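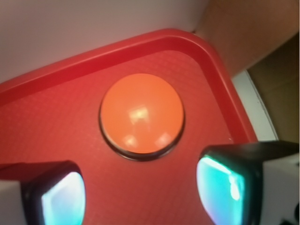
Mild spoilers for the first two Starklow books, none for the third beyond what the back cover gives away, and the back cover gives away plenty. Whoever wrote it should be made to sit in a corner and think about what they did.

I came to The Salt Register with low expectations and a sore wrist, the hardback being 417 pages of very heavy paper. Book two, you may remember, left Isell at the bottom of a well with the wrong key and a head injury. I remember it too, having waited two years to find out how she got out. Mio Hayashi's answer is to begin the new one thirteen months later, with Isell on a boat, complaining about soup. The well is dealt with in a single line on page 9. I read that line four times. I went back to the end of book two to make sure I hadn't dreamed the well.

And then, annoyingly, it works. By the third chapter I'd stopped sulking. The soup matters, for one thing. So does the cook, who has the best dialogue in the series so far and who spends a whole chapter explaining how to cheat at a card game I still don't understand. Isell is a good deal less brave than she used to be and a good deal more interesting. In the first book she ran at everything. Now she stands in doorways and does sums in her head about who would miss her.

Starklow itself barely appears, which will upset the map people. (Hello, map people. There is a new map. It has a river on it that was a road in the last one, and I look forward to your letters.) Most of the story happens in Solleo, the port town that everybody in the earlier books kept saying was dull. It is dull! It has a customs office, two bakeries that aren't speaking to each other, and a harbor master named Hattori who files everything in triplicate and may or may not be the villain. I changed my mind about him so many times that I started keeping a bookmark at each change. I ran out of bookmarks and moved on to grocery receipts.

My one real complaint is the middle. From page 262 to page 328 nobody goes anywhere. They're snowed in, they're quarreling, somebody has stolen a ledger, and we get every quarrel from both sides. I like a good snowed-in section as much as the next person who has never had to shovel anything, but there's a stretch where three characters take turns telling each other about the ledger, and all three of them already know about the ledger. I know about the ledger. The cat knows about the ledger by now, as I'd started reading aloud to stay awake.

The magic is still hazy. If you like your magic with rules and a price list, you'll be cross again. Salt does something to memory, sometimes, if you're near the sea, unless you're Isell's aunt. I've decided to be fine with it. The aunt, by the way, finally gets a name and a scene of her own, and I had to put the book down afterward and go look out the window for a while.

A word about the audiobook, which I borrowed for the commute when my wrist gave up. Hatsue Yoshida reads it, and she's terrific with everybody except the harbor master, who gets a voice like a man gargling gravel in a cathedral. It does rather tip the scales on the villain question. Read those parts on paper if you can.

Do you need the first two? Yes. There's a two-page recap at the front and it's useless, being written in character by someone who was lying for most of book one.

The fourth is supposed to be out in March, and the last page of this one has a door on it. Just a door, slightly open, with somebody's wet boots beside it. I have a theory about the boots. I'll put it in the comments so that anyone who hasn't finished can keep away, and if you've read it, please come and tell me I'm wrong, preferably before I explain it to my sister a third time.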